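PKG 214 Packaging and Storage of Mixed Goods
Handout 6: Bins, dividers and mixed loads

Reading before class: course reader, section 3, and the Masari bin catalogue (tables only). Bring a ruler and a calculator.

1. Scope

A mixed load is any bin or tote holding items of different shape, mass and surface. Most textbook storage rules assume a uniform load: one product, one carton size, one stacking pattern. Small-order picking, returns handling and lost-property storage seldom work that way. Handout 5 covered uniform loads. The terms used there (footprint, headroom, fill ratio) keep the same meaning in this one.

2. Bin geometry

The bins in the storage lab are Brultmont open-top bins with an inside width of 300 mm. Inside width is always measured at the floor, as most bin walls lean outwards and the rim figure is larger. Catalogues are inconsistent on this point. Kettler quotes the rim, Masari quotes the floor.

Usable floor is the inside floor area less a margin along each wall. We use a margin of 26 mm. An item standing inside the margin can still be stored, but it is treated as a wall item and does not count towards the open floor.

Corner radius is ignored in this course, except for tall boxes pushed into a corner, where the radius holds the box off the wall at its base and lets it lean.

3. Fill ratio and floor ratio

Fill ratio is the volume of goods divided by the volume of the bin. For mixed loads it is a poor guide. A bin can have a low fill ratio and still have no clear place to set down another item.

Floor ratio is the covered floor area divided by the usable floor area. Take the outline of each item as it lies, not its smallest face. An item lying diagonally is entered by its own outline, and the awkward triangles of floor left beside it are noted separately as dead floor.
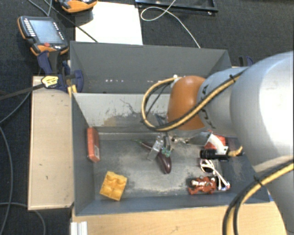
Item classes are assigned before any layout is drawn. There are four in this course: rigid block, rigid round, soft pack and line goods. The class depends on how the item behaves when the bin is tilted or bumped, and its value or end use has no bearing. The eggplant at the centre of the bin is a rigid round for our purposes, although it bruises and would carry a handling note as well. Its wide end and its stem end need different clearances, so measure both. The narrow red-orange box near the left wall and the yellow toy block are rigid blocks, and the bundle of white and pinkish cord is line goods. The red and white packet should be entered as "unconfirmed" until it has been pressed by hand, because a printed packet may be stiff or soft.

4. Rules for each class

Rigid block. Place against a wall or against another block. A tall narrow block goes on its longest face unless the label must be read from above.

Rigid round. Support on two sides. A wall and a divider will do. Never use line goods as a chock.

Soft pack. Place last, on top or in leftover gaps. Do not let a soft pack lean on an item that has to be removed first.

Line goods. Coil, tie and lay flat. A loose end crossing another item's outline counts as an overlap, and both items are then marked as blocked.

Produce and household goods share a bin in these exercises only. In trade storage they are separated, and marks will be lost in Assignment 2 if they are not.

5. Dividers

The Pedemon divider is a slotted strip cut to 300 mm to match the inside width of the bin. It fits across the bin only, so all compartments run the full width. Up to 3 dividers may be used per bin. Each takes up floor, which must be subtracted before the floor ratio is worked out.

A divider placed beside a round item should touch it without pressing. For produce, allow a finger's width on the side of the wider end.

6. Exercise

(a) Draw the bin to scale in plan view. Show the margin as a dashed line.
(b) Enter each item by outline and class. Mark any overlap.
(c) Shade the dead floor.
(d) Estimate the floor ratio to the nearest tenth.
(e) Redraw the load with one divider, following section 4. State which item you moved first and why.

Estimates will differ between students by around a tenth. Larger gaps usually come from using the rim width in (a).

Hand in both drawings on one sheet, stapled to the class list. Pencil is fine. Solutions go up at the end of May, with the marks for Assignment 1.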